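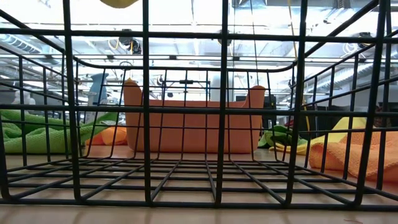
The Brarkby Tabletop Capture Kit is for teams recording manipulation demos by hand, cloth work first. Rami Semaan put the first one together because our old setup kept giving us nice clean top-down video and nothing useful from down low. The low fixed camera sits almost at table height, so a policy trained on it has to deal with real clutter, black basket wires across the view, an orange bin behind them, microfiber cloths bunched up on both sides. Good. That's what you want in the training set if your going to deploy near wire baskets.

Search products, parts, docs Go

Category: Data Collection > Teleop & Demo Capture > Cloth Handling

What it does
Records pick, move and drop episodes with several synced views and the arm state. One operator, one table. Start, do the task, stop, tag it, next. Files come out in the Nister episode format, one folder per episode, video plus joint log plus a small text file with the tags.

What you get
Low fixed camera with table clamp
Wrist camera, bracket, short cable and a spare short cable (they wear out at the bend, keep the spare)
Rawashdeh sync box, 3 camera inputs
Vollex recording software, one seat
Foot pedal for start / stop / discard
Cloth set, mixed colors
Printed task cards

Arm, gripper, table and containers not included. Works with most two-finger grippers. Check the bracket drawing before you order, the bolt pattern is on page one.

The wrist view
Most of our customers end up leaning on this one. Mounts behind the fingers, looks out past the tips, so the fingers are always in view and so is whatever they're about to grab. Focus is fixed. Don't touch the lens ring, it is glued. 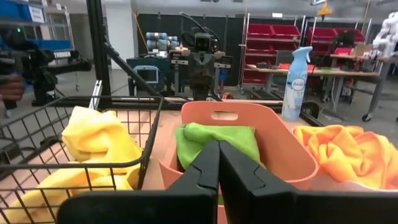 Wrist camera view: green cloth in the salmon-orange bin, gripper fingers closed up.

Containers
Use different ones. Wire, solid, tall, short. A solid bin hides the bottom of the cloth and a mesh basket doesn't, and the model will pick up on that whether you meant it to or not. Swap left and right between sessions. Same with cloth color, if the green one always goes in the same bin you have taught it a color rule and not a sorting task. Learned this the slow way on our own September set, threw out 357 episodes.

Leave the background alone. Shelves, carts, people, other arms, fine. A curtain makes pretty video and a policy that falls over the first time somebody rolls a rack past.

How many episodes
Depends on the task. Our reference cloth set is 1,868 episodes and ships on the drive with the kit, tags included. Use it to check your loader before recording anything. For a single new container we'd start with 70 and look at the failures before doing more. Keep the fumbles, tag them as fumbles. Dropped cloth, missed grab, cloth hung up on the rim, all useful. Discard only when the recording itself is bad: dead camera, pedal hit by mistake, operator walked off.

Setup notes
Clamp the low camera first, then place containers. Not the other way round.
Run the sync check at the start of every session. Takes a minute.
Lock exposure on the low camera. It looks up into the ceiling lights and auto exposure will hunt all day.
Black wire close to the lens goes soft. Expected, leave it.
Reset the cloths by hand between episodes. Drop them, don't fold them. Folded cloths all look teh same.
If the wrist cable tugs at full reach, reroute it along the forearm with the clips in the bag.

Compatibility
Recording software needs a Linux machine with a free port for the sync box. Export to other formats through the converter script, it's on the drive. Older Rawashdeh boxes with the gray connector need an adapter, order separately.

Known issues
Pedal sometimes double-fires if it's sitting on carpet. Put a board under it.
Tag menu loses your last custom tag if you close the window during export. Fix is in the next release.

Ordering
Built to order. Send us your arm and gripper model and the bolt spacing if you have it. Extra cloth sets and spare wrist cables sold seperately, see Parts.

Page updated March 21, 2023

Get new kit notes and software releases by email. Enter your address to subscribe. Unsubscribe any time.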